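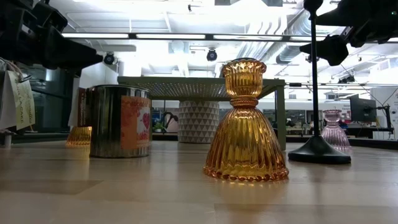
Amber glass, a tin and a green shelf: a fair first test for tidying.

How to Set Up a Shelf-Clearing Test for a Two-Armed Robot

People keep asking me when a robot is going to dust their living room. My answer is always the same: give it one shelf and see how it does! I've been using this setup since February and it's cheap, a little fussy, and more fun than it sounds.

Start with your shelf. I like a perforated metal one on short legs, low enough that things fit both on it and under it. Then raid your candle drawer. Mix tall skinny stuff with short heavy stuff, and throw in some glass (slippery, see-through, a real pain for cameras) and something shiny.

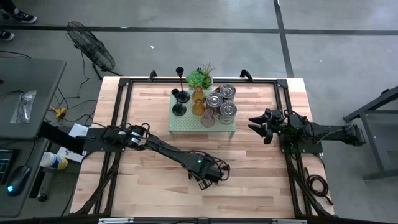
Two arms, one tray, candle holders and tins on top.

Now the arms. Put one on each side of the table so both can reach the tray, and tape a line on the table edge so you can put the tray back in the same spot every time. Run it by hand first, moving each piece off and back on. I do 14 rounds of that before I let the software try, and I log every run in a sheet I named Eva.

Next, get down low and look from where the gripper looks. Check that the fingers have room to open beside the tall pieces before they close on anything. 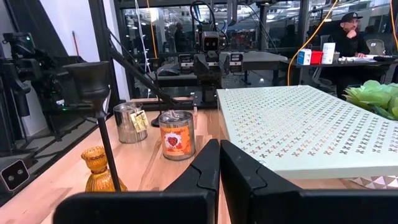 So can they do the chore yet? Sort of. My last batch was 40 tries and I'd call it a decent teenager: fine with the tins, scary with the glass. I'm still dusting my own shelf.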